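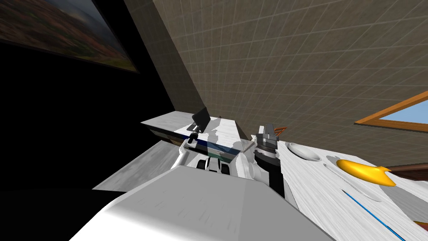
27 January 2023

Second day with the Fluvow trial licence. Got in before eight and had the simulator running by the time Dzintra arrived. The install notes still ask for a package that has been renamed, so I wrote the correct name on the whiteboard for Iulian, who has to set up the other machine next week.

Spent the morning in the kitchen rooms. The two-armed robot loads with sensible defaults and both grippers answer to the same set of commands. On Clasen we had to write that part ourselves, and it took Relu most of a month. The view from above the body takes getting used to. With the room tipped over like that I kept sending the right arm the wrong way along the marble worktop. Dzintra found the setting that levels it, four menus down, but it resets each time a room is loaded.

The marble looks good, veins and all. I care more about contact, and there I am less sure. Small parts slide in the fingers when the wrist turns quickly. I raised the friction and it helped a bit. Sent a note to Emanuel at Dretilby, who sells the thing, asking what values they ship with and why they are not in the manual. He answered within the hour, to be fair to him, but only to say he would ask.

Ran 40 episodes over lunch. 2 crashed on loading and the rest went through. The log numbers them from zero in one file and from one in the other, so I lost time matching them up.

Tincuța rang about the price. The quote is 2,703 for the year, with support, and she wants a yes or no before the end of the trial. Dehghan is cheaper but has no kitchens at all, only warehouse shelving. I told her I lean towards yes if the contact question gets a proper answer.

Left the long run going overnight with the cabinet task. Heating was off again in the back office. Must bring the other jumper, and ring the dentist.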